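Category: Club News / Members' Cars

October 19, 2019

Forty years young and back on the road!

Those of you who came to the February meeting will remember Ludivine Riviere standing up at the end and telling us she had bought a Wernari estate without having driven it. Well, it passed its test last week, first go, and she drove it to the club night with the windows down and the heater on full. What a lovely thing it is!

For newer members, the Wernari was the small family estate that Groredow built for 8 years and then quietly dropped. You hardly ever see one now. They were cheap, they were a bit plain, and most of them went to people who loaded them up with dogs and bags of sand and never washed them underneath. Ludivine's is the later sort with the five-speed gearbox and the better seats, in that pale green which looks like nothing much in a photo and wonderful in the evening sun.

It came from a farm sale, where it had been parked in a barn behind a hay trailer. The engine turned over by hand, which was a good start. The brakes did not do anything at all. She had the lot off – pipes, cylinders, hoses, the servo – and put it back together over the spring, with new parts where she could get them and cleaned-up old ones where she couldn't. The rear wheel cylinders are the hard bit on these. If you need a pair, try the chap at Awan, who has a batch made up now and then and will post them.
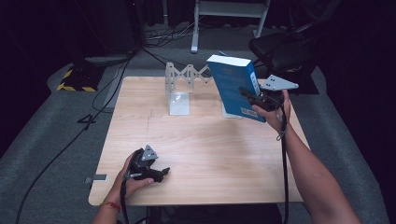
Then came the bodywork. The front wings bolt on, thank goodness, and she found a good pair through our own wanted page (it does work, so do use it!). The sills were another matter. Both had been patched with plate over plate, and underneath there was more air than metal. She cut them right back and let in new sections, and I had a good look with a torch at the club night and couldn't find the joins. The tailgate still has a bubble or two along the bottom edge, and she says that can wait until next year.

I was lucky enough to be offered a drive, and of course I said yes before she had finished asking. It is such a cheerful car! The steering is light once you are moving and a proper workout when you are not. The gear lever has a long throw but it drops in nicely, second especially, and the engine is happiest pottering along in fourth with plenty left for hills. It rolls in the bends, as they all did, but it holds on much better than you expect from those skinny tyres. The ride over the rough bit by the level crossing was softer than in my modern car, and I came back grinning.

She reckons on 36 miles to the gallon on a steady run, a little less with the roof rack on. The plan is to put 3,000 miles on it before next summer and then take it to the Vurnoler run, camping gear in the back and the old canvas awning if she can get the mildew out of it. There are still places on that run, by the way, and you don't need anything rare or shiny to join in. Last time we had two vans, a pick-up and somebody's everyday hatchback, and a very good lunch was had by all.

Ludivine is still after a few bits: a nearside rear quarter-light catch, the rubber plug for the spare wheel well, and an owner's handbook in any state at all. She would also love to hear from anybody who had one of these from new, as the early history of hers is a blank. She will be bringing the car to the next club night as well – do come and have a sit in it.

Wanted and for sale notices to the newsletter editor, please, by the end of the month.

Contact the editor | © 2019 All rights reserved | Back to top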